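Acceptance checklist: Dirkano two-arm bin-lining kit, on trial
Inspector: Zohreh Hashemi. 11 January 2026

1. Labels and bases
Barcode label on each arm: pass. Both legible to a scanner, if not to me.
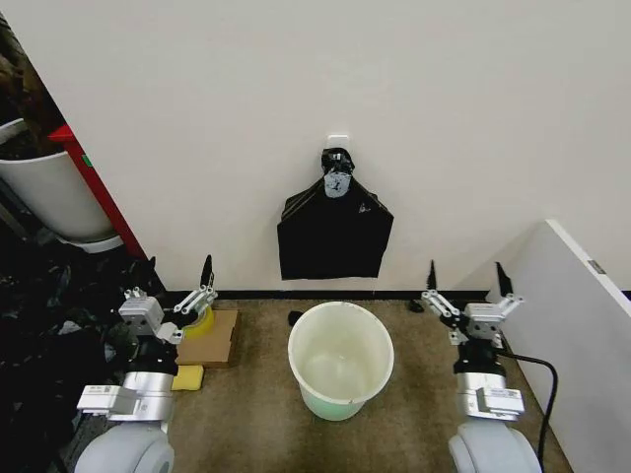

2. Cables
Right-hand cable runs across the carpet. Advisory. Fouad Ezzat has been told, at length.

3. Grip on thin plastic
Both grippers on the black bag, one either side, with the plastic stretched across in front of the bin. Pass. I have seen people make more of a meal of it.

4. Floor
Small black bits on the carpet near the white panel. Fail. Sweep before the next run.

5. Spare bag
Hung from the adhesive hook, knotted at the top. Pass, though I'd trust a screw sooner.

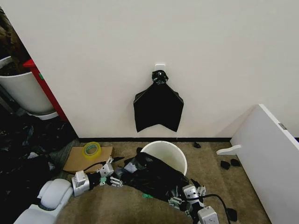
Does the trial price include spare fingertips?
One set of 8 comes with the kit. Further sets are £133 from Cruickshank.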